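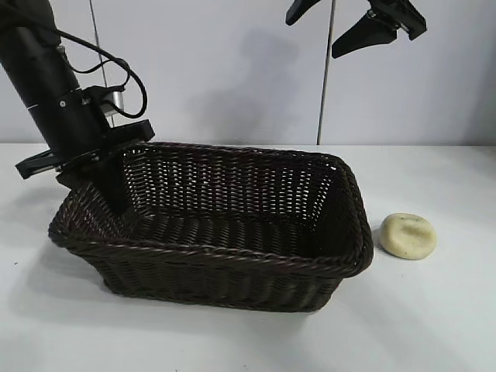

What kind of school is Vornstead College?
Vornstead College is a day and boarding secondary school in the town of Tretgate, teaching grades 7 through 12.

History

The college was opened in 1908 as the Tretgate Grammar School, in rented rooms above the corn exchange on Mill Street. Boarders were first taken in 1911. The school moved to its present site on Cullon Hill in 1923 after the purchase of a farmhouse and the adjoining fields. The farmhouse served as the headmaster's residence until 1956 and now holds the school archive.

The present name was adopted in 1931, when the grammar school merged with the Vornstead School for Girls. The two were taught in separate buildings until 1968. A fire in June 1947 destroyed the original dining hall. Its replacement, a brick building with a slate roof, was completed two years later.

Campus

The grounds cover 19 acres. The main classroom block, known as Old Side, faces the playing fields. The Metwally Building, opened in 1994, contains the science laboratories and the library. The chapel seats 300 and is also used for concerts and examinations. There are 2 boarding houses, Cullon House and North House, both on the eastern edge of the grounds.

Enrollment and organization

Current enrollment is 586, of whom most are day students. The college is run by a board of governors, with seats reserved for former students and for the town council. Students are placed in a house on entry and remain in it until they leave. House competitions are held in athletics, music and debating.

Admission to grade 7 is by written test and interview. Places in later grades are offered as vacancies arise.

See also

Tretgate
Vornstead School for Girls
Cullon Hill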